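Student Projects > Work and Technology > Reports

Two Arms and a Stockroom: What Changed at Cakent

Taheri project group, 9 April 2025

Our group spent the spring at Cakent, which rents out sports and office supplies to schools and clubs. When the stuff comes back, somebody has to sort it. For years that meant a long table, a radio and a lot of complaining about badminton clubs. Last July the company put in its first sorting cell from Dresley, a two-armed setup that runs on a scheduling program called Cultov. Our question was what the people at the table do now.

We had planned on a tidy before-and-after comparison. The before part went badly, as the old records were kept on a clipboard and the clipboard was missing. So this report leans on what the staff told us in 17 interviews, plus the logs from Cultov, which records everything except what you want to know.

The staff's first surprise was how much of the job is still theirs. The arms pick and place. People decide what goes into the cell, set it up, watch it and fix whatever it gets wrong. One sorter called it "babysitting with a login." She used to handle a whole cart herself and be done with it. Now she prepares small batches, and she says that takes more thought than sorting ever did.
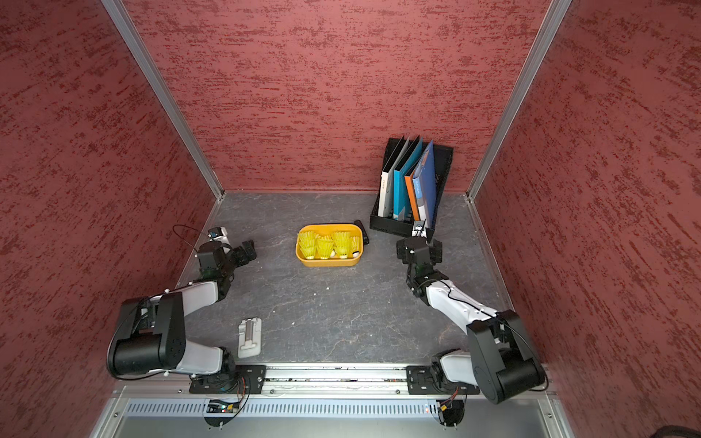
A shuttlecock is light and an awkward shape, and a full binder is neither light nor forgiving. People switch between the two without noticing. The arms need different settings, and somebody on the floor has to know which ones. That knowledge was supposed to come in a two-day training course. According to nearly everyone we talked to, it came from the coworker who stayed late and pressed buttons until something happened.

Cultov logged 581 stops in the period we looked at. We were excited about this number until we learned that a stop can mean a dropped item, a person reaching in to straighten something, or lunch. The log doesn't say which. Management reads it as a problem with the machine, and the sorters suspect it will one day be read as a problem with the sorters. Both sides asked us what we thought. We said we were students.

Pay has not changed, and neither have the job titles. On paper they are all still "returns sorters," though a good part of the shift goes to work the company would call technical if it hired someone new to do it. This came up in most interviews without us asking. Sore wrists came up too, in a happier way – several people said theirs were better. The talking is what they miss. At the long table everyone faced each other, and at the cell you face the cell.

The target is 200 items per shift. Some of the staff think that is reasonable and some think it was picked because it is round. We asked where it came from and got three answers, one of them from a person who had asked us the same thing an hour earlier.

Our suggestions are small. Let the sorters add a reason when they log a stop. Put the setup work in the job description, and pay for it. Bring back the radio, which is still in a drawer and still works (we checked).

Contact | © Taheri Student Projects | Back to top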